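3.2 Sleeve-page card holders

The second group of holders in the survey is built on the pattern of a small book. A soft outer cover folds around a block of clear or frosted plastic pages, and each page takes a card from one side. Earlier work on everyday carry items (Urquhart and MacLeish) treated these holders together with fold-over wallets. We separate them because the block of pages, and not the cover, sets the closed thickness of the holder and the effort of finding a given card.

Participants in the Prutia sample were asked to bring the holder they used most often, with its contents left as they were. Holders were opened flat on a table by the session leader, and the position of every card was entered on a form before anything was taken out. Sessions ran on Saturday mornings in March at the Ogilvie reading room. The full inventory lists 3223 cards, of which loyalty and membership cards form the largest class, followed by bank cards and transit passes. Receipts and folded paper were recorded separately and are left out of the totals.

Figure 2 gives the open position used for the description of covers and pages. The cover is a light green, leather-like material with stitching along its edges, and a strap extends at one end.
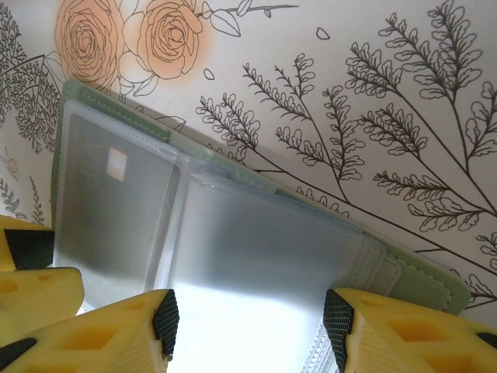 Why does a card become harder to find as more pages are filled? The pages cling to one another and turn in groups, so a card in the middle of the block is often skipped and the user has to go through the block a second time.

Figure 2. Card holder with sleeve pages, opened flat.

Page clinging was the complaint raised most often in the interviews. Several participants had worked out an order of their own – daily cards in the first and last pages, everything else in between – and kept to it even after the middle pages had gone unused for months. Others placed two cards back to back in one sleeve, which halves the number of turns but hides neither card fully and tends to stretch the opening.

Wear of the sleeve openings was tested on a separate set of new holders obtained from Salberg. One card was inserted and withdrawn 500 times in the first page and 1000 times in the last, by hand, at a steady pace. Clouding of the plastic appeared before any splitting of the welds. The last page also developed a slight outward curl at the open side, after which the card could slide out when the holder was held upside down with its closure undone.

These results concern the plastic only. Stitching and closures are treated in Section 3.3, where the Fletura holders, which have no strap, serve as the comparison group.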